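Thursday, September 30, 2021. Bench notes, spice jars.

Today I continued the work on the jars for the Plillen shelf. Tetteh Gbeho was here in the morning, Lộc Quan came after lunch and weighed the powders. I write it down while I still remember, since my notes from March were too short and I could not understand them myself.

We have two types of dispenser now. The Cimitz type gives one portion for each push of the button. The Skestska type has only a lid with holes. For both we want to know how much powder comes out, and if the portion stays the same when the jar becomes less full. Until now the Cimitz has 2,000 pushes in the log with coarse salt, and the Skestska has 800 shakes. Salt is easy. It runs like water and the portion changes very little.

Fine powders are a different story. Lộc ground a new batch and we filled the jars with the small funnel. He taps the jar on the table after filling, I do not, and we must agree on this before we compare any numbers. For today I wrote "tapped" or "not tapped" on the sheet next to each jar.
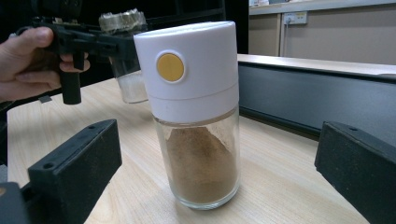 Fine brown powder is the one which gives me the most trouble. It does not lie flat in the glass after filling, and it likes to stay where it fell. I first wrote the fill level as one number, measured at the front. Then Tetteh asked me where exactly I measure, and he was right to ask. With the yellow-button jar you can see the difficulty well: the powder makes a soft peak under the white cap, and at the glass it is lower, with dusty smears on the inside. So a level read at the wall is too low. From now on I write two values, the peak and the wall, and I also write the weight of the full jar. The weight is the one to trust.

Cleaning. The caps must be wiped with a dry brush only. Last week I rinsed one and it needed two days until I dared to fill it again. Please do not put the caps in the sink. The glass part can be washed as usual, but let it stand upside down overnight.

The counter on the log sheet is now at 2,993 for all jars together. I checked the addition twice. Arthur is the name of the old scale, in case somebody new reads this. It drifts when the window is open, so close the window first and wait until the last digit is quiet.

To do:
Ask Lộc for the sieve size of the new batch.
Order labels which survive washing.
Repeat the brown powder, not tapped, with the jar half full.
Find the second small funnel.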